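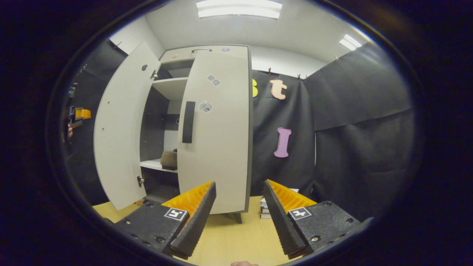
5. Fitting the shelves
Both shelves go in from the front with the doors open, the upper one first. Swing the left door wide before you start; the right door can stay partly open, as long as its long black handle doesn't catch your sleeve. Slide each shelf back until it meets the rear wall, then press down at both ends.

Note: The upper shelf divides the interior. Put soft items on the lower shelf, where the brown fuzzy one is.

6. Checking the doors
Close the left door, then the right. If they rub, loosen the hinge screws, shift the door and tighten again.

Caution: Do not lift the Gidstead wardrobe by its doors or handle.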